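Toy clear-out, 23 Aug 2024. Everything on the table, one biscuit tin to hold what we're keeping. I have allowed myself 80 minutes.

Rule one: if it fits in the green butter cookie tin, it stays. The tin has been out of biscuits since March and I am still not over it.
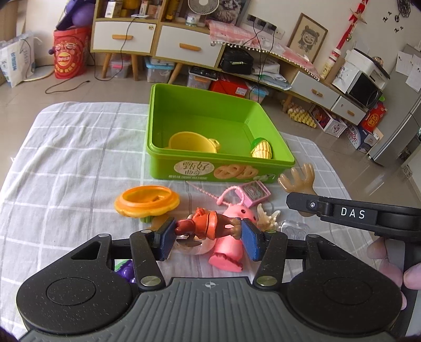 Rule two was no exceptions. Rule two lasted 3 minutes, as the bunny is plush and plush apparently has rights.

Toy fruit goes in first, then toy veg, then whatever the capsule balls are for. I've looked at the Pleveo storage boxes, 100 quid for the set. The tin says coconut milk flavour and was free with biscuits.
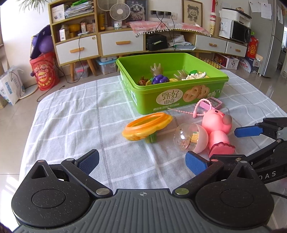 Duda replied that hers all went to the Cokthorpe toy swap and she came home with two bags more than she took.

So that's the swap ruled out. Still no home for the pink pig. Tin won't take it with the grapes in and I'm not losing the grapes.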